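Singende Pilger gesucht - Lichterweg nach Clultelby im September

4 Kommentare · 16 Mal geteilt

Für unseren Lichterweg im September suchen wir Teilnehmerinnen und Teilnehmer, die gerne gehen und gerne singen. Der Weg führt zur alten Kapelle von Clultelby, wo nach der Überlieferung seit 800 Jahren am Ende der Ernte gebetet wird. Man muss nicht Mitglied einer Kirche sein. Wir bitten nur, dass man die Gebete der anderen mit Respekt begleitet, auch wenn man selber schweigt.

Das Singen leitet die Gruppe Musisent, welche schon mehrmals mit uns gegangen ist. Die Lieder sind einstimmig oder haben eine einfache zweite Stimme, und sie kommen aus der lateinischen, der griechischen und der syrischen Tradition.

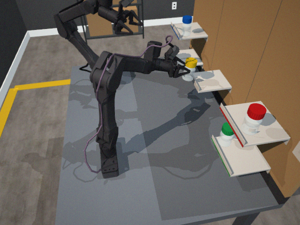 Die Pilger gehen in vier Gruppen, und jede Gruppe hat einen eigenen Platz in der Reihe und ein eigenes Lied für den Anfang. Bei der Anmeldung können Sie eine Gruppe wünschen, zum Beispiel damit eine Familie zusammen bleibt. Die Farben der Gruppen sind dieselben wie bei den Deckeln der vier weißen Flaschen auf dem Bild: blau, gelb, rot und grün. Ein Band in der Farbe Ihrer Gruppe bekommen Sie am Treffpunkt, bitte tragen Sie es gut sichtbar am Arm oder am Rucksack. Die grüne Gruppe geht langsamer und macht mehr Pausen.

Der Weg ist 16 Kilometer lang. Wir treffen uns um 6 Uhr früh am Gasthof Stamatopoulos, dort gibt es Tee und Brot. Das erste Stück liegt noch im Dunkeln, deshalb trägt jeder Pilger eine Kerze im Glas. Die Kerzen spendet wie im letzten Jahr die Wachszieherei Plorko. 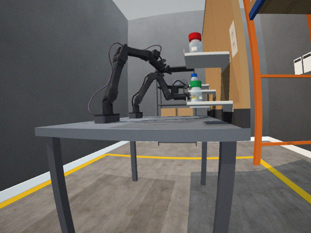

Was Sie mitbringen sollen

- feste Schuhe, die schon eingelaufen sind
- eine Jacke gegen Regen
- Essen für den Mittag und genug zu trinken
- eine kleine Gabe für den Erntetisch, zum Beispiel Äpfel, Nüsse oder selbst gebackenes Brot

Fackeln sind auf dem Weg verboten. Hunde dürfen an der Leine mitgehen, aber nicht in die Kapelle.

Wen wir besonders suchen

Für die zweite Stimme fehlen uns tiefe Männerstimmen. Auch brauchen wir Personen, die in einer anderen Sprache als Deutsch eine kurze Lesung halten - der Text wird vorher zugeschickt und darf auch vom Blatt gelesen werden. Kinder können mitgehen, wenn ein Erwachsener sie begleitet. 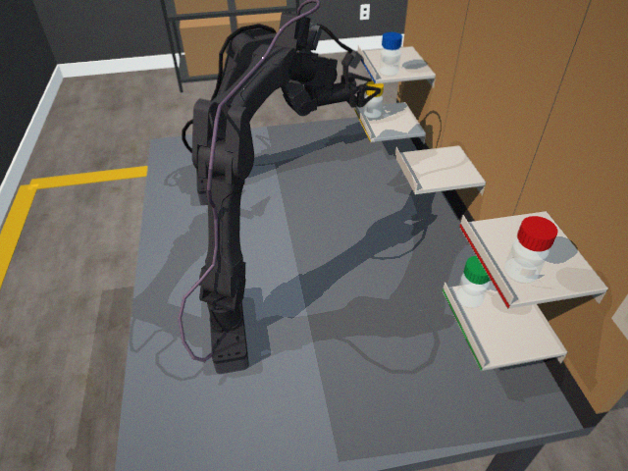 Wer lesen möchte, soll bei der Anmeldung bitte die Sprache angeben. Eine Probe für alle Sänger findet am Vorabend um 19 Uhr in der Kapelle statt.

Die Teilnahme kostet nichts. Clultelby hat 1.630 Einwohner und nur wenige Gästezimmer, wer übernachten will, soll sich darum früh kümmern. Anmeldungen nimmt der Gasthof Stamatopoulos entgegen, schriftlich oder persönlich am Nachmittag. Bitte nennen Sie Namen, gewünschte Gruppe und Stimmlage.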